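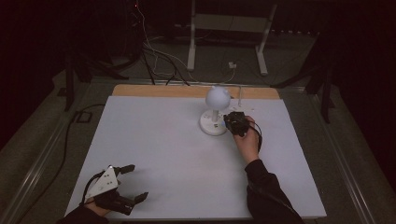
Notebook, December

Entry starts 9:40. Continuing the lamp task with the hand-held grippers. Yesterday's data is copied and the copy was checked, so the card can be used again.

Purpose of today: find out if the policy fails at the lamp because of the demonstrations or because of the training. My opinion before starting is that it is the demonstrations. I write it here so that I can't change it afterwards.

Background for colleagues who did not follow. The Prindau policy was trained on 391 demonstrations of the lamp task. It approaches well. Then, very near to the base, it hesitates, goes back a little, approaches again, and sometimes repeats this until the time limit. In the meeting the suggestion was more training steps. I did the longer training last week and the hesitation is the same, only smoother.

So I looked through the old demonstrations one by one, slowly, at quarter speed. It took the whole afternoon. What I noticed is that we pause. The left hand waits on the near edge of the board while the right hand arrives at the base, and in this moment the right hand also becomes slow, because the person is looking and thinking. For a human it is a very short time. For the policy it is many frames in which the picture is nearly the same and the action is nearly zero. It learned to wait, and it does not know what to wait for.

Method today

Two sets on the same white board, same lamp, same start positions for the hands.

Set A: demonstrate as before, with no special instruction.
Set B: keep the right hand moving at all times until contact. The left gripper stays open on the near edge until the right hand is at the base, then it comes in without stopping.

I planned 33 of each. I did A and B in alternating blocks and not all A first, to avoid that I am simply more trained for B. Black sleeves for both, as in the old data. I don't want the sleeve to be a new variable.

10:15. Calibration of the left gripper. Opening width reads correctly at fully open and fully closed. In the middle it is a little too large, same as last month. I did not correct it, because the old data has the same error and I want to compare.

10:30. First block A. Normal. The cable of the right device pulls on my wrist when I turn inward. I made the loop longer and it was better. Please, whoever uses it next, leave the loop long.

11:05. First block B. More difficult than I expected. When I try not to stop I become too fast in the last part, and two times I pushed the lamp and it moved on the board. I kept these two but marked them in the log with "push". After some practice the speed was more even. It helps to look at the base already before the hand starts, and not to follow the hand with the eyes.

12:50. After lunch the tracking was lost for a moment at the start of an episode, left side only. I repeated the episode. It did not come again. I moved the cable on the floor away from where my foot goes, which is maybe the reason and maybe not.

13:30. Blocks finished. I have 33 A and 33 B. I discarded three episodes, all from A, because of late start of the recording. I recorded replacements for them directly after, so the number above is after replacement.

Processing

For every episode I computed the part of the frames where the right hand moves slower than the threshold, only between leaving the start position and first contact. The threshold is the one from the Matoušek script, not changed. I was not sure if first contact should be found automatically or by eye. Automatic detection is wrong when the hand passes close to the sphere without touching, so I marked it by eye for all episodes. It is boring but it is correct.

Result of this part: in set A the slow frames are concentrated in the last short distance before the base, exactly as in the old data. In set B there are still slow frames, but they are spread over the path and there is no group of them near the base. The total episode time is shorter in B, but less than I thought.

Training and test

I fine-tuned two copies from the same checkpoint, one with A and one with B, same settings, same seed. They ran on the Skinidia machine in the afternoon. Tests on the robot started 17:20, with 57 trials for each copy. One rule: a trial counts as hesitation if the hand goes back away from the base at least one time before contact.

Copy A: hesitation in almost half of the trials. It is similar to the original policy.
Copy B: hesitation in 3 trials. All three were with the lamp placed far to the back of the board.

I must be careful with this. The back positions are rare in both sets, so it can be a different problem (too little coverage) which looks the same from outside. Also copy B touches the base harder. Two times the lamp turned so much that the next step would not be possible. If we only count hesitation we don't see this cost, and in the Zarnomura report we should give both.

Also it is only one person demonstrating, me. I knew the hypothesis. A colleague who does not know it should record a set B with only the written instruction.

To do

Record more back positions, in the B style.
Try to remove the slow frames from the old demonstrations in software, and train on this. If it works as well as B we don't need to record everything again.
Measure contact force, or at least how far the lamp moves.
Ask about a second cable for the right device, the present one is getting stiff near the plug.
Write the instruction for set B on one page.

Stopped 20:10. Grippers are on the charger, the log is in the usual folder, the "push" marks are in the last column.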